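Home | Clubs | Meetings | Contact

SALLINE STUDENT ROBOTICS CLUB
Minutes of the Regular Meeting, 2018-09-20

The meeting was called to order by the chair, Harish Menon. A quorum was present. The minutes of the previous meeting were approved as read.

1. Simulation project

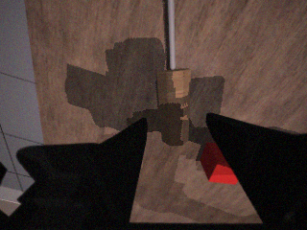

Simulated workspace, gripper view and room view
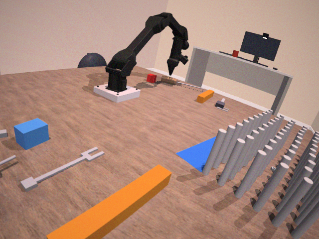

The programming group reported on preparations for the Drada Challenge. Members have been rehearsing pick-up tasks in the simulator before requesting time on the club's own arm. The group asked that the limit on simulator runs be raised from 400 to 2000 per team. Concern was expressed that longer jobs would tie up the shared computer during school hours. After discussion, it was moved and seconded that the new limit be adopted, with long jobs to be run overnight. Motion carried, with 3 opposed.

2. Competition entry

The chair reminded members that the entry form for the Drada Challenge must be submitted in November. Each team shall name one driver and one alternate. The Brudutau team has not yet named its alternate and was asked to do so in writing.

3. Dues

Dues for the year were set at $20. Members who paid at the spring meeting are credited in full.

4. Other business

The request to move meetings to the Subramaniam Building was tabled. The key to the parts cabinet is still missing.

There being no further business, the meeting was adjourned.

Shares: 3 | Comments: 0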